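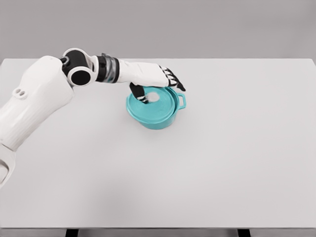 Olla Faria de hierro esmaltado con tapa
Referencia 907

La olla Faria está pensada para guisos largos, legumbres y arroces caldosos. El fondo grueso reparte el calor de manera uniforme y permite trabajar a fuego bajo sin que la comida se agarre. El esmalte interior no necesita curado previo y no retiene olores.

Sirve para gas, vitrocerámica, inducción y horno. En inducción conviene empezar a potencia media – el hierro tarda unos minutos en calentarse, pero después mantiene la temperatura con muy poca energía.

Características
Fabricante: Grirby
Peso con tapa: casi 3 kg
Asa: en forma de bucle, con esquinas redondeadas
Garantía: 13 años frente a defectos de esmaltado

Limpieza
Deje enfriar la olla antes de lavarla. Use agua templada, jabón y una esponja suave. No emplee estropajos metálicos ni polvos abrasivos. Para restos pegados, déjela en remojo una noche con agua y bicarbonato.

La tapa de recambio se vende por separado (referencia 529). Los pedidos se preparan en el almacén de Kárason y salen de lunes a viernes.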